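Janberg reports results of a new method for learning to fold clothes from demonstrations in homes

JORNUMDALE, Jun 9, 2021 – Janberg, together with its software partner Provier, announced today the results of a study on how robots can learn to handle soft clothing. The method, called Pirihi, uses demonstrations that people record in their own homes with hand-held grippers. No robot is needed during the recording.

Clothing is difficult for machines. A box keeps its shape when it is lifted, but a sweater changes its shape at every touch, and the same sweater never lies on a table two times in the same way. Pirihi learns first where the borders of the garment are, such as the hem, the cuffs and the side of the body, and only then how to move the fingers.
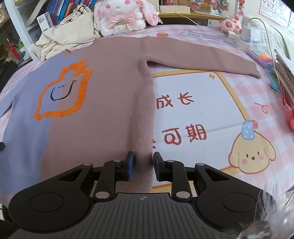 The training set has 2746 demonstrations, which were recorded in 33 homes beginning in January. The people who recorded them were asked to leave their rooms as they are. In earlier work the companies used a plain gray table in a laboratory, and the trained model often lost the edge of the garment when it was placed on a patterned cloth. With the home recordings this error became much less frequent.

For the evaluation, the model was tested on 108 garments that were not in the training set. Knitwear with more than one color was treated as a separate group, for the reason that a color border can be mistaken for an edge of the fabric. Of all 4 groups in the test, this one improved the most against the earlier model. 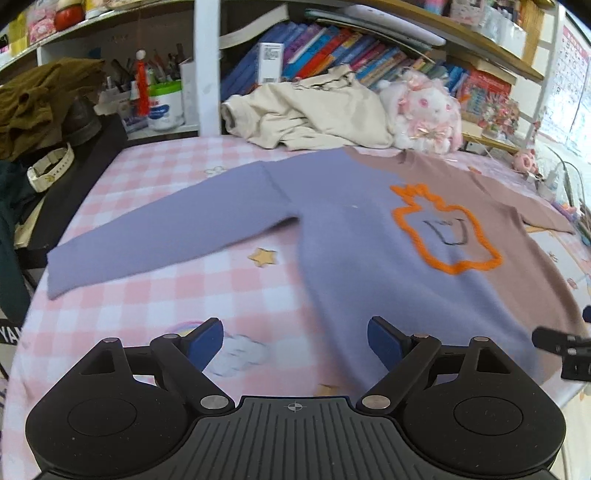
A reader of the early draft asked whether the model would still find the hem if the sweater were turned inside out, and remarked that seams and loose threads could be a harder problem than color. The study does not answer this question yet. Garments turned inside out were not included in the test, and they are planned for the next round of recordings.

The full report, with the list of garment types and the recording instructions, can be requested from the Janberg press office in Jornumdale.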